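Hettiarachchi hand-held gripper kit: three weeks in, and still arguing with the quote

Posted by Nerea Iglesias, January 2018

I buy equipment for a small group in Leltirthorpe that wants a robot arm to fold laundry. I don't write the code. I sign for things, and then I explain in July why the money went where it went. So take this as a buyer's review.

The pitch for a hand-held gripper is easy to like. You skip the arm for now, put a pair of jaws in a person's hands, have them handle clothes in an ordinary bedroom, and train on what gets recorded. Our supplier, Hettiarachchi, quoted $2,680 for the kit. The sales page calls that "everything you need to start," and I have learned to read that phrase slowly.

The kit price leaves out the spare fingertip pads, the longer cable and the padded case. Those came to $505 together. The pads I can forgive, as pads are a wear item everywhere. Charging extra for a cable long enough to get around a double bed is cheeky. Shipping was another $142, and it did not come up until the final invoice.
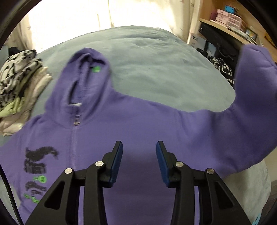
Clothes are a hard test and I'd urge anyone pricing one of these to insist on them. Sales demos love blocks and cups. A hooded sweatshirt has a zipper, a thick hood, two sleeves that go wherever they like, and a good deal of weight in the wrong places. If your budget is for laundry, ask for a trial with laundry, in a room with furniture in it.

The jaws themselves are decent. The linkages feel stiff, the ribbed pads grip cotton well enough, and the pivots haven't loosened so far. Three weeks is nothing, though, and I won't call it durable until it has been through a summer. My wrist complained after half an hour, and the people who do this all day were no kinder about it. Plan on short shifts, which means plan on more paid hours than the brochure suggests.

That brings me to labor, the line I think most buyers get wrong. The hardware is the small number. You are paying someone to pick up a garment, put it down, and do it again, then paying someone else to go through the recordings and throw out the bad ones. Mirach, the consultants we used for planning, left that second person out of their spreadsheet altogether. I put them back in and the project looked very different. 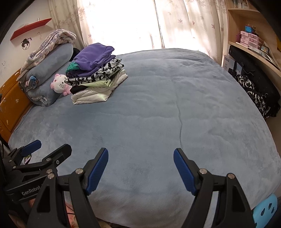

I also priced the Tulik set, which is $2,844 with the case and a spare set of pads already in the box. On paper it costs more. Add up our extras and it would have been the cheaper purchase, and I'm annoyed that I didn't do that sum before signing. I haven't used one, so I can't tell you if the jaws are any good.

Support has been middling. Two emails answered the next day, one never answered. The manual covers setup and goes quiet on maintenance. I asked for a written price for replacement linkages and got "please contact sales," so I've put a placeholder in the budget and labeled it as a guess.

Would I buy it again? One, maybe, with the extras written into the quote and a return period long enough to do real work. I would not buy four at once, as we were encouraged to do for a very small discount. And I'd hold off on ordering the arm. Our supplier keeps asking when we want to "complete the system," and my answer is after somebody shows me a folded sweatshirt that no person touched.

Three stars out of five. I'll update this if the linkage price ever arrives.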